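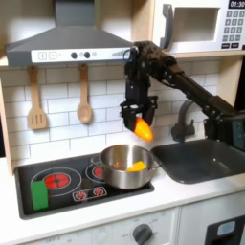

La ventilación de una cocina doméstica se calcula a partir del caudal de extracción, expresado en metros cúbicos por hora, y de las pérdidas de carga del conducto. Estas preguntas frecuentes recogen las consultas que llegan al servicio técnico de Geltine sobre campanas decorativas de pared. La forma más habitual sigue siendo la de trapecio ancho e inclinado con chimenea rectangular, como la campana gris colgada sobre la placa negra, con los mandos en el borde delantero inferior. Las respuestas valen para la serie Orkby y, salvo donde se indica, también para la serie Msimang.

¿Qué caudal necesito?

Se multiplica el volumen de la cocina por el número de renovaciones por hora. Una cocina cerrada de 10 m² con techo de 2,5 m y doce renovaciones requiere 300 m³/h. En cocinas abiertas al salón se computa el volumen conjunto, y el resultado suele superar los 500 m³/h. La Orkby de 60 cm entrega 458 m³/h en velocidad 3 y la de 90 cm llega a 800 m³/h en velocidad intensiva, ambas medidas a boca libre.

¿Por qué el caudal real es inferior al de la ficha?

Cada codo de 90° y cada metro de tubo añaden resistencia. Una reducción de 150 a 120 mm penaliza más que un tramo recto largo. El tubo flexible corrugado solo se admite como conexión final, bien estirado – nunca como conducto principal.

¿A qué altura se instala?

La distancia mínima entre la placa y el borde inferior de la campana es de 65 cm en placas de gas y de 55 cm en inducción o vitrocerámica. Si el fabricante de la placa indica un valor mayor, prevalece este último.

¿Puedo conectar la campana al conducto de la caldera?

No. El conducto de evacuación de humos de combustión es de uso exclusivo. Tampoco se permite la conexión a un patinillo de ventilación de baños.

¿Qué ocurre si hay una caldera atmosférica en la misma estancia?

La extracción genera depresión y puede invertir el tiro de la caldera. Es obligatorio disponer de una entrada de aire permanente. Consulte con su instalador antes de poner el equipo en marcha.

¿Se puede instalar en recirculación?

Sí, con el kit de filtro de carbón activo. El aire vuelve a la cocina por las rejillas laterales de la chimenea. El sistema retiene olores en parte, pero no elimina el vapor de agua. El kit de la serie Msimang no es compatible con la Orkby: cambia el diámetro del portafiltro.

¿Cada cuánto se limpian los filtros?

Los filtros metálicos, una vez al mes con uso diario. Admiten lavavajillas a 55 °C, en posición vertical. Puede aparecer una decoloración que no afecta al rendimiento. El carbón activo no se lava y se sustituye cada 5 meses.

La luz de aviso no se apaga tras limpiar el filtro

El contador funciona por horas de motor y hay que ponerlo a cero manualmente. Con el motor parado, mantenga pulsada la tecla «−» durante cinco segundos. En las unidades fabricadas antes de diciembre se pulsan a la vez «+» y «−».

La campana vibra en velocidad alta

Compruebe por este orden: apriete de los tirafondos, nivelación, clapeta antirretorno y abrazadera del tubo. Si el ruido persiste con el tubo desconectado, el origen está en la turbina y debe abrirse un parte de avería.

¿Dónde se solicitan los recambios?

En el almacén de Trerumberg, indicando la referencia de la placa de características, situada detrás del filtro izquierdo.

Revisión técnica: Dariusz Borkowska. Última actualización: viernes 12 de marzo.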